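28 juin 2026

Journée Wanotero, enfin ! Depuis le temps que je vous bassine avec leur kit de dévracage (la prise de pièces en vrac dans un bac, pour ceux qui débarquent), je l'ai eu pour moi toute seule, ou presque, puisque Nisha Rastogi est restée dans mes pattes jusqu'au déjeuner avec son thermos et ses commentaires.

Bon, le kit. Ça arrive en deux cartons, un gros et un minuscule, et évidemment la licence est dans le minuscule, sous la mousse, j'ai failli la jeter. Prix catalogue 2 038 euros sans le bras, ce qui m'a paru salé jusqu'à ce que j'ouvre le devis de chez Dwivedi pour la même chose (je ne l'écris pas ici, ça m'énerve encore). Le logiciel s'appelle Custard. Oui, Custard, comme la crème anglaise. L'interface est jaune pâle, ils sont allés au bout de l'idée.

L'installation, rien à dire, c'est bien fichu. L'assistant vous demande quel robot, quelle pince, la hauteur du bac, et hop. Par contre la traduction française est une catastrophe : « bac » devient « poubelle » une page sur deux, et j'ai passé un moment à chercher comment « vider la poubelle » alors qu'il fallait lancer le cycle de prise. Nisha était pliée. Je suis repassée en anglais et tout allait mieux.

Après, le réglage des points d'approche au pendant, et là j'ai retrouvé mes vieilles douleurs dans le cou. Custard propose une zone interdite le long des parois, 33 mm par défaut. Beaucoup trop large pour nous, avec les côtés inclinés on perd tous les coins. J'ai descendu à 5, j'ai serré les dents, vitesse réduite, le pouce prêt à lâcher. Les premiers essais, j'ai retenu mon souffle à chaque descente !

J'ai pris les blocs longs tout simples pour commencer, les bords bien droits, rien de méchant. Le vert collé au fond à gauche, c'est celui que je garde pour juger, parce que dans ce coin-là tous les systèmes que j'ai essayés à Devham faisaient la tête.
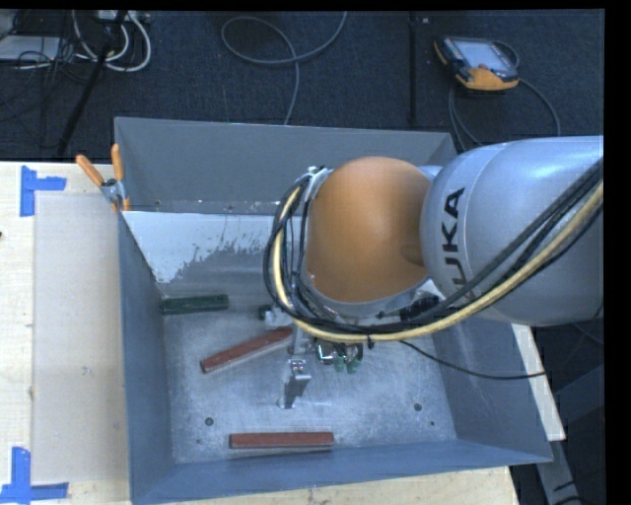
Le KUKA dans le bac, deux blocs brun-rouge et le fameux vert au fond.

Mon avis à chaud : je le garderais. Le manuel promet 100 prises sans intervention et je n'en suis pas là, j'ai arrêté avant pour aller manger. Ce qui me gêne davantage, c'est le journal d'erreurs, illisible, des codes partout et pas une phrase. Il faudra que j'appelle leur assistance, et j'ai horreur du téléphone.

Poonam Rastogi (pas de lien avec Nisha, on leur pose la question toutes les semaines) veut un compte rendu pour juillet, avec un tableau. Je déteste les tableaux. Je lui ferai un tableau.

Demain, le bac plein. Et penser à racheter des piles pour la souris.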